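Setting up a tabletop task so someone else can repeat it

By Catriona Baird

If you've ever tried to rerun a colleague's robot task from a one-line note, you know how much fun it isn't! Good news: a few simple habits fix most of it, and I love how quickly a new group picks them up. These are the rules we use at Waltthorpe for small household-item tasks.

1. Write the start state first. Before anyone touches the controls, put down which items are out, which way each one points and what is already in its holder. "Toothbrush on the table" is too vague. "Toothbrush on its side, left of the holder, bristles away from the operator" is a start state (and it takes ten seconds to type).

2. Keep to household items people can buy again. Toothbrushes, small bottles and tubes are brilliant for this. Log the colour of each one, and store a spare of each in the labelled tub.
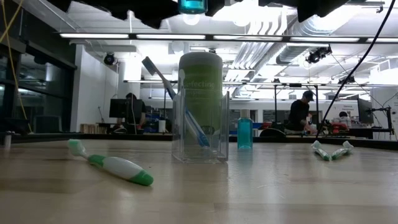
3. Vary one thing at a time. Turn an item, or move it, or swap its colour, then run the set again. We do 22 runs per layout before changing anything else, and Greer Halliday keeps the tally.

4. Be fussy about clear plastic. Depth sensors can struggle with it, so wipe off fingerprints between sets and note any scratches. Same goes for clear bottles.

5. Agree on what counts as done. Is a brush leaning in the holder a pass? We say yes, provided it stays put for 4 seconds after release. Write your own rule down and stick with it to the end of the set!

6. Stop means stop. Anyone in the room can call it, and the arm is paused before a hand goes over the table.

Our blank start-state sheet was updated in May and has more room for notes on lighting. Print a stack and scribble all over them.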